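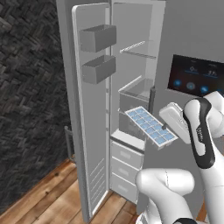
제목: Re: [파도편지] 6월 오누오하(Onuoha) 원정, 보드를 가져가야 할까요?
날짜: 2022년 2월 23일

미낙시 씨, 그리고 파도편지 식구들 모두 안녕하세요.

답장이 늦어서 미안합니다. 처음 읽은 날 바로 쓰기 시작했는데 쓰다 보니 옛날 원정 이야기만 한참 늘어놓고 있길래 다 지우고 다시 씁니다. (그래도 길어질 것 같으니 차 한 잔 옆에 두고 읽어 주세요.)

Meenakshi Marar 님이 쓰신 글:
> 안녕하세요, 보스턴에서 인사드립니다. 눈이 허리까지 쌓인 동네에서
> 여름 바다 이야기를 하려니 좀 우습네요.
> 6월 오누오하 원정에 저도 이름을 올렸습니다. 서핑은 이제 3년째고,
> 평소에 9피트 2인치 롱보드를 탑니다. 궁금한 게 두 가지예요.
> 첫째, 비행기를 두 번 갈아타야 하는데 그래도 제 보드를 가져가는 게
> 나을까요? 아니면 현지에서 빌려도 괜찮을까요?
> 둘째, 슈트는 어느 두께가 맞을까요? 플리덤(Plidum) 3/2밀리를
> 가지고 있는데 새로 사야 하는지 모르겠어요.
> 초보 티 나는 질문이라 죄송합니다!
> 미낙시 드림

초보 티라니요, 저는 서핑한 지 스무 해가 넘었는데도 짐 쌀 때마다 똑같은 고민을 합니다. 보드부터 말씀드릴게요. 저라면 빌립니다. 재작년까지만 해도 저는 무조건 내 보드를 메고 다녀야 한다는 쪽이었어요. 그런데 갈아타는 공항에서 보드 가방이 하룻밤 늦게 오는 바람에 제일 좋은 아침 파도를 모래밭에 앉아서 구경만 했고, 겨우 받은 가방을 열어 보니 테일 쪽이 손바닥만 하게 눌려 있었습니다. 그 뒤로 핀하고 리시만 챙깁니다. 핀은 정말 꼭 가져오세요. 빌린 보드라도 늘 쓰던 핀을 끼우면 턴할 때 발밑이 훨씬 덜 낯설어요.

빌릴 곳은 방파제 안쪽 골목에 있는 실라(Cillar)라는 가게를 권합니다. 롱보드만 46장이 있고, 9피트대는 그중에서도 종류가 제일 많습니다. 8일을 통째로 빌리면 하루씩 따로 빌릴 때보다 꽤 싸고, 중간에 다른 보드로 바꿔 달라고 해도 싫은 얼굴을 안 합니다. 저는 지난번에 세 번이나 바꿨어요! 다만 6월 중순부터는 동네 대회 준비하는 아이들이 좋은 보드를 먼저 가져가니까 길이하고 폭, 몸무게를 적어서 한 달 전쯤 메일을 보내 두시는 게 좋습니다. 답장은 느긋하게 오는 편입니다. 일주일쯤 소식이 없어도 걱정 마시고 한 번만 더 보내 보세요.

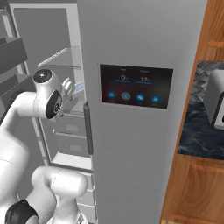 다음은 슈트인데요, 가지고 계신 3/2밀리면 충분합니다. 새로 사지 마세요. 6월 오누오하는 낮에는 햇볕이 따가울 정도이고 물도 견딜 만합니다. 그래도 해 뜨기 전에 들어갈 생각이시면 안에 받쳐 입을 얇은 조끼 하나, 그리고 부티를 넣어 오세요. 부티는 추위보다 바닥 때문에 필요해요. 물이 빠지면 남쪽 포인트로 걸어 들어가는 길에 따개비 붙은 바위가 드러나는데, 저는 맨발로 한 번 걸어 보고 그날 저녁 내내 족집게를 들고 있었습니다. 플리덤 슈트는 목둘레가 좀 빡빡하게 나오는 걸로 기억하는데 (제 것만 그런지도 모르겠습니다) 오래 타실 거면 목에 바를 밤을 하나 챙기시면 편할 거예요.

묻지는 않으셨지만 파도 이야기도 조금 할게요. 오누오하는 포인트가 셋인데 롱보드 타는 분들은 대개 가운데 모래톱에서 시작합니다. 남서 스웰이 11초쯤 되는 간격으로 들어오고 아침에 뭍바람이 살짝 불어 주면, 허리에서 가슴 높이의 파도가 왼쪽으로 길게 풀립니다. 노즈까지 걸어갔다가 돌아올 시간이 넉넉해요. 물이 거의 다 찼을 때는 파도가 뭉툭해져서 재미가 덜하고, 반쯤 빠졌을 때가 저는 제일 좋았습니다. 북쪽 곶은 한 단계 빠르고 얕은 데다 동네 분들이 오래 지켜 온 자리라 첫날부터 들어가지는 마시고, 며칠 얼굴 익히고 인사도 나눈 다음에 가장자리에서 천천히 기다려 보세요. 저도 그렇게 해서 나흘째에 한 분이 “이건 당신이 타요” 하고 양보해 주셨는데, 그 파도는 아직도 가끔 생각납니다.

숙소는 예전과 같은 언덕 위 민박으로 알아보고 있어요. 계단이 많지만 창을 열면 가운데 모래톱이 바로 내려다보여서, 잠옷 바람으로 파도를 확인하고 더 잘지 나갈지 정할 수 있습니다. 저는 보통 나가는 쪽이고 같은 방 쓰는 분들은 보통 더 자는 쪽이었습니다. 새벽에 부스럭거리는 걸 못 참으시는 분은 방 배정 때 저를 피해 주세요.

그리고 다른 분들께도 알려 드릴 것이 하나 있습니다. 공동 경비 통장에 작년 원정에서 남은 돈이 3,161원 있습니다. 네, 오타 아닙니다. 다 같이 마지막 날 생선구이를 한 접시 더 시킨 결과이니 원망은 않겠습니다만, 이번에는 렌터카 예약금을 새로 걷어야 해요. 금액은 인원이 정해지는 대로 다시 메일 드리겠습니다. 아직 갈지 말지 정하지 못하신 분은 저한테 따로 한 줄만 보내 주세요. “반반이에요”라고만 쓰셔도 괜찮습니다.

미낙시 씨는 보스턴에서 어느 비행기로 오시는지 정해지면 도착 시각을 알려 주세요. 공항에서 해변까지 가는 버스가 오후에 일찍 끊기거든요. 비슷한 시간에 내리는 분이 있으면 제가 묶어 드릴게요. 그때까지는 눈 치우시는 걸로 어깨 운동 많이 해 두시고요, 패들링에 쓰는 근육이랑 꽤 겹칩니다!

건강히 지내세요.
형석 드림

추신: 왁스는 사 오지 마세요. 따뜻한 물용 왁스가 제 신발장에 한 상자 가득 있습니다.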